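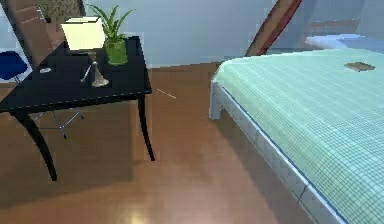

The simulated bedroom, with the lamp on.

The Emano gripper had two fingers and the Najafi had five. In the simulator they got the same job - pick the small white thing off the black table and leave the lamp standing.

She ran the Emano first. It knocked the lamp over on the second try, then got through 27 in a row without touching it. The Najafi was slower and dropped the thing seven times.

"So it's the Emano," her boss said on Thursday.

She said she wanted one more night. At home she took a coin off her own table with two fingers, then with all five. She did it until the coin was warm - then she turned off the lamp and tried it in the dark.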